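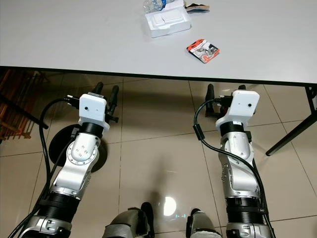 Primlow

So I've been slowly working my way through prime numbers again, just for fun, and I wanted to share a little of it with you all.

1/ Take 757. It's prime, and it also reads the same backward. I've been fond of it ever since it turned up in a puzzle last September!

12 replies · 3 shares

2/ To check it by hand you only need to try primes up to its square root, which is a bit over 27. So you start with 2, 3, 5, 7 and keep going — and you get to stop after 23. I did it on the back of an envelope.

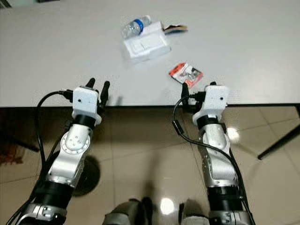 3/ The same trick works on small ones like 17, where you only try 2 and 3 and then you can go put the kettle on. With 15 you're finished even sooner, as 3 goes right in.

4/ If you'd like to code it, a plain loop is fine, any language you like. Mine is four lines long and very slow and I love it dearly. Next time I want to get into twin primes — they're my favorites, so bear with me if I go on a bit.

17 likes · 3 shares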